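Bench notebook, arm 2, Griltmont shop
April, Sunday. Started 9:40, coffee already cold.

Picking up from the last entry, where I said I'd write down the pre-run routine properly before somebody else has to learn it by watching me. Inese Siliņa read my first attempt and sent it back covered in pencil, mostly the word "when?" in the margin. She was right every time. "Check the fasteners" means nothing if you don't say whether the power is on or off while you do it. So this is the second attempt, and I'm really pleased with how it's going!

What changed in my head this week: I had been keeping three separate lists (mechanical, software, people) and running them in whatever order I felt like. Put them in one sequence and half the duplicate steps disappear. The walk-around and the fastener check are the same walk. The stop-button test and the "is everyone clear" call are the same minute. It went from a page and a half to one side of a sheet, and I can read it at arm's length with my glasses on my head.

Current order, as of this morning:

Power off, plug in my hand. Walk all the way around the arm once.
Look at every outside fastener on the gripper housing. Witness marks lined up or not. If a mark has moved, stop there, write it up, don't retighten and carry on.
Fingers by hand, open and close, full travel.
Seals and boots at the joints. Looking for splits in the folds, so pull the folds apart a bit.
Camera window wiped, with the proper cloth.
Plug in. Arm stays disabled.
Stop button pressed and released, then the second stop button, the one on the lead.
Person on the lead says out loud where they are standing.
Enable at creep speed. One slow cycle with nothing in the gripper.
Write the line in this book. THEN go to working speed.

Inese's question on the eighth one was why out loud, if I can see them. Because I'm usually looking at the laptop. Also it gets the other person to look down at their own feet, and I love how well that works. I've started doing it when I'm alone, which gets me some looks from the Vaher people next door, but fine.

On witness marks. I was using the yellow paint pen and it's no good on our housings once it has been handled a few times, it goes to a smear. Tried the torque stripe paste from the Skustdale order and it's far better, sits up in a little ridge and cracks cleanly if the fastener turns. Did a test on a scrap shell: striped it, let it cure over lunch, gave it a tiny turn with the key, and the crack was obvious from standing height. That's the standard I want. If I have to kneel down with a flashlight to decide whether it moved, the mark isn't doing its job.

Note on method, for when I forget: degrease first, small stripe, fastener head to housing, one continuous line. Don't stripe over an old stripe. Scrape it, degrease again, new one. Date goes in the book and not on the part.

Torque values: still copying these over from the build sheet, and I want them checked by someone who isn't me before they go on the laminated card. Until then the card says "see build sheet" and that's how it stays.

10:50. Long talk with Inese about the speed rule. We've been running 200 mm per second as the ceiling any time a person is inside the tape, and I'd been treating it as a number to aim for. She pointed out that the ceiling is for the worst case with a trained person on the lead, and that most of what we do inside the tape (teaching positions, checking reach, nudging a part) would be perfectly comfortable at a fraction of that. So the default for anything inside the tape is now creep, and you have to choose to go up from it, and you have to write down that you did. Simple, and so much better. I changed the default in the config and put a note in the startup text so it shows every time.

I like this because it puts the effort in the right spot. Before, going slow took a decision. Now going fast does. I'd like to look at our other settings the same way, especially grip force, where the default is whatever the last person left it at. That one bothers me. Put it on the list.

11:30. Outdoor routine. Different from indoors and deserves its own sheet. The Benumstead folks do theirs with a spotter and a separate lead holder and I can see the sense in it, but for us it's usually one person and the arm. What I have so far:

Sweep first. Grit gets everywhere.
Shade for the laptop screen, sorted out before anything is powered.
Watch for glare in the wrist view. If part of the view is washed out, turn the base or wait for the sun to move. Don't trust a position you taught while half blind.
Tape doesn't stick to rough ground. Chalk, and redo it after lunch.
Shoes: closed, flat, no exceptions for me either.
Toes behind the chalk whenever the gripper is low.

That last one I want to be strict about. When you're standing up, you think about your hands and your face. The gripper down near the ground feels far away from you, and it's closer to your feet than anything else you've got. From up at eye level the gap looks generous. Seen from the wrist, it looks a lot tighter.
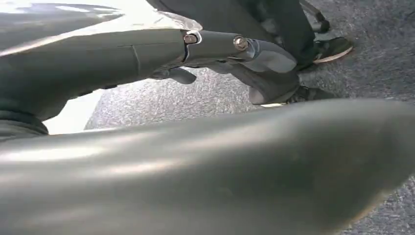 Wrist view, gripper low. Shoe toe showing behind the fingertip, the two hex bolts on the side of the linkage easy to see.

Printing this one for the outdoor sheet. I can talk about toes all day and the view from the wrist does it in a second. I can't get a distance out of it, one camera and no scale, so it goes on the sheet as a reminder and I'm not going to pretend it measures anything. If we want a real number for the chalk line we need a tape measure and the arm at full reach. Job for next time.

Good for the fastener step too. Both bolts are right there in the wrist view, and I'm wondering if we can use that camera for a quick look at the witness marks between full checks. It wouldn't replace the walk-around (power off, plug in hand, no shortcuts), but a look every so often during a long session would cost us nothing. To try: stripe those two, park the arm in the same pose each time, compare. Needs steady light or it's hopeless. Also the joint ring on the left, black ribbed rubber: nice reminder that the folds hide things, because from a camera all I get is the outside of them. Hands for that one.

12:15. Went through the logbook to see whether we do what we say. There are 666 cycles in the counter since the reset and I found 19 with a start line and no finish line. I expected worse! Most are mine, mostly late in the day. A missing finish line doesn't mean anything went wrong, only that the book can't tell you, and the whole point of the book is that it can. Fix: finish line gets written before the plug is pulled. Taped the pen to the plug lead on a string. Ugly, works so far.

Inese wants a column for "anything odd," with no rule on what counts. I was going to give it categories and she talked me out of it. If someone has to choose between "noise" and "vibration" they'll leave it blank. Free text, any length. First entry is mine: a faint tick on closing, couldn't repeat it.

Questions still open:

Who signs off a change to the sheet? At the moment it's whoever has the pencil. I'd say two names, and one of them has to be someone who ran the arm that week.

Do visitors get inside the tape at all? I say no with the arm enabled, yes with it unplugged. Inese says the same but wants it written by the door.

How long does a check stay good? If I stop for lunch, do I start again from the top? I've been redoing the walk-around and the stop buttons and skipping the rest. Want to hear what Griltmont's other bench does before I write that down as a rule.

Grip force default. See above. Lowest useful value, then go up from there.

1:20. Ran the new sequence start to finish, cold, reading off the sheet and doing only what it said. Caught one thing: the camera window wipe comes after the fingers have been moved by hand, and I'd put a thumbprint on it moving the fingers, so that order is right and I'm keeping it. Also caught that I never say where the second stop button should be hanging. Added: on the hook, left of the bench, lead uncoiled.

For next session: copy of the build sheet torques, tape measure, more chalk, scraper for the old yellow marks. Ask Inese to run the sheet without me in the room and write down every place she had to guess.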